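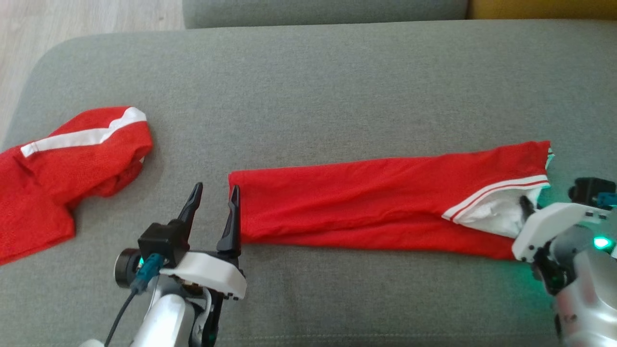
Section 4: Washing team kit on the Peltance (front loader, older dial models)

I wrote the first version of this guide for the parents in our club, and it has grown a bit every season. If you've got a Peltance with the round dial, follow it as written. The Sekar machines use the same program numbers but the buttons are on the left, so check Section 7 before you start.

You'll want 111 ml of liquid detergent for a full drum of kit, which is the second line on the cap that came with the machine. I lost my cap years ago and use a kitchen measuring cup that lives under the sink now (please don't put it back with the baking things!).

Before you load

1. Turn every jersey inside out. Numbers and sponsor prints crack much faster if they rub against the drum, and the Torham lettering on our away shirts is the worst for it.

2. Check the shorts for drawstrings and tie them in a loose bow. A string that works its way out in the spin is a miserable thing to thread back in. I use a safety pin and a lot of bad language.

3. Knock the dried mud off outside. Mud that's still soft should be left to dry first, then brushed. Rubbing it while it's soft just pushes it into the mesh.

4. Sort by color. Reds go with reds, and that includes red with white trim. I'll come back to the trim in a minute.

Note: Socks can go in with the jerseys if they've been shaken out. If they're full of those little black crumbs from the turf field, give them their own rinse first (program 2, no detergent) and clean the filter afterward.

Setting the program

5. Turn the dial to 6, Sports and Synthetics. The light next to the dial should go green. If it blinks orange, the door isn't shut all the way, so give it a good push with your hip.

6. Press Temp until you see Cold. The machine always starts on Warm, even if you used Cold last time, and I have been caught by this more than once.

7. Pour the detergent into the middle compartment. Leave the softener compartment empty! Softener coats the fabric and the shirts stop drying out properly on your back. My neighbor Ieva Avotiņš swears by half a cup of white vinegar in there instead, and her kids' kit does smell better than ours, so try it if you like.

8. Press Spin until it says Medium, then Start. You'll hear a clunk as the door locks.

Caution: Once the door is locked, don't pull on the handle. The catch is plastic and the replacement part has to come from Hamdy, who will take their time over it. Press Cancel, wait for the second clunk, then open.

About white stripes and trim

New red kit bleeds. For the first three washes I put in a color catcher sheet and take everything out the minute the program ends. If a white stripe does come out pink, don't put it in the dryer. Wash it again right away on Cold with a fresh sheet, and most of the time the pink lifts. Ecaterina Jitaru, who ran our kit before me, saved an entire set of under-tens shirts that way after a very wet November tournament.

Drying

9. Hang jerseys by the hem, still inside out, in the shade. Strong sun fades red to a sort of tired salmon.

10. If you have to use the dryer, use Low and stop it while the seams are still a little damp. Shorts with an elastic waist should never go on High.

11. Fold shorts in half along the middle seam, then in half again. Jerseys get folded with the number facing up, which saves a lot of digging around in the locker room.

Error codes you might see

E2 means the drain is slow. Clean the filter behind the small flap at the bottom and put an old towel down first, as there's always more water in there than you expect.

E5 means the load is lumpy. Open up, spread things out, and start the spin again.

For anything else, unplug it for five minutes and try once more. If the code comes back, turn to Section 9, where I've put the steps for draining it by hand.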